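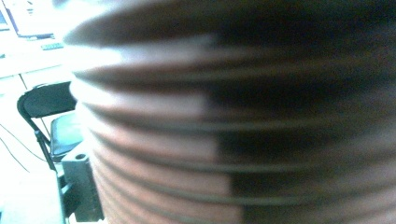
Paper cups stuck together, how do you store them?

Posted March 21, 2024 in Kitchen & Events

I run the coffee corner at our community hall and the paper cups drive me nuts. They come in sleeves of 30, I stack them up before we open, and by the time people line up they're jammed. People pull one and get three. Half go in the trash. Is it the brand? The way I stack? We get ours from Sumport, used to be Rosser but they quit delivering out here. Cupboard is next to the urn if that matters.

Seren Llewellyn
6 replies so far, showing best 2

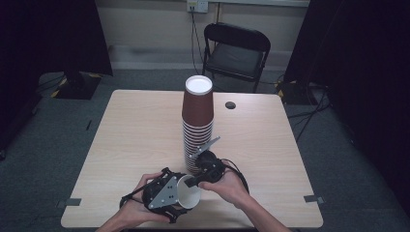 Rhydian Vaughan

Move them away from the urn first. Steam gets in the paper, rims swell a bit, then they grip. Had the same thing at the Grurnow fair, shifted the boxes to a dry shelf and it mostly stopped.

Other stuff:
Don't push down on the stack when you add more. Everybody does it. Set them on and let go.
Upside down on the table is fine, keeps dust out of the ones people drink from. Shorter stacks though. Two short ones beat one tall one, the weight is what jams the bottom half.
Leave the plastic sleeve on till you need them.
If they're already stuck, twist, dont pull. Little squeeze near the rim lets air in.

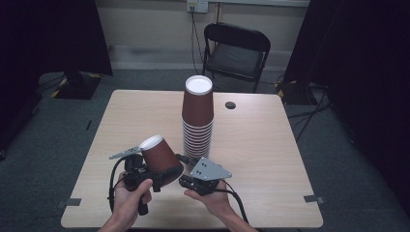

Also check you're not mixing sizes. Sumport sent us two kinds once in teh same carton, nearly the same but not quite, and those wedge like crazy. Sent them back, got a credit, took forever.

prorlow_kitchen

just get a dispenser. wall one, cups drop out the bottom. ours has been up since September and no complaints. you do need to match it to your cup size so measure the rim before ordering. no idea about the steam thing, our urn is in the other room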